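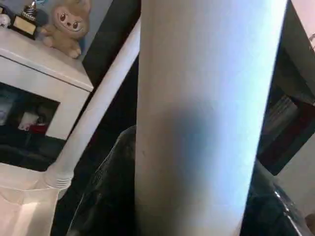 Have you ever turned a plastic chair upside down? I love doing it (ask first!), and you find all sorts of secrets under the seat. The top is plain, but flip it over and there are raised ribs everywhere, criss-crossing like a waffle.
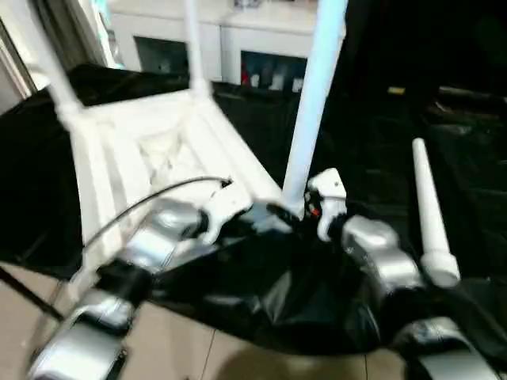

## Why have ribs?

Try this with paper. Lay a flat sheet across two books and it flops. Now fold it into a zigzag and it can hold up a toy car! Ribs do the same job for plastic, so it can be thin and light and still be strong.

A thick rim helps too. It stops the edges from bending.

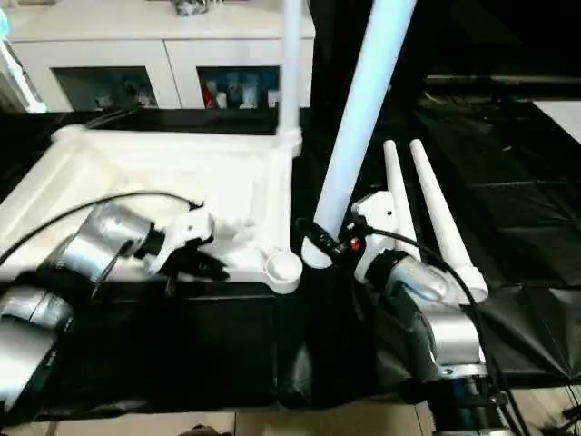 *Spot the short round post at the corner and the tall pole behind it.*

Little walls are my favourite bit. They make plastic stiffer, and they split a big space into small ones. Can you find the screw ridges as well?

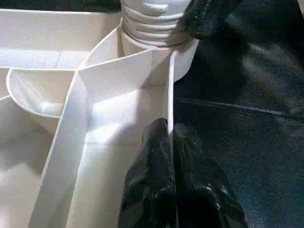

## Your turn

Find 3 plastic things at home and feel underneath. Any ribs? Draw the pattern you like best.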